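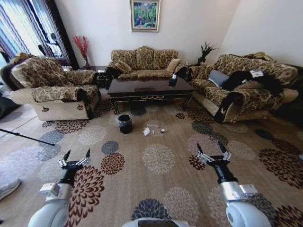 Living Rooms: Patterned Carpet Under Patterned Seating

By Ladi Akpan

A printed carpet and a damask suite can share a room if the two patterns differ in scale. Large flower medallions in dark brown, rust and slate gray read clearly against beige. The upholstery repeats the beige and the brown in a finer, denser figure, so the armchair and the sofa stay legible from the doorway.

The dark, glossy coffee table gives the eye a plain surface between the two. Keep it that way. A tissue box at one end is enough.

Litter is harder to see on a multicolored carpet than on a solid one. Crumpled tissue shows up well on brown blooms and poorly on cream ones. A small round metal piece such as a bottle cap can sit among the medallions for days. Pick up hard objects by hand before vacuuming, then work in overlapping passes toward the door. A wastebasket beside the table saves steps but should be moved first.

Curved table legs dent the pile. Shift the table about 4 inches twice a year, in winter and again in July, and brush the marks upright with a damp cloth. Rolled arms soil before the seats do; arm covers should be washed separately, cold, and dried flat.

Next in this series: window seating and sun fade.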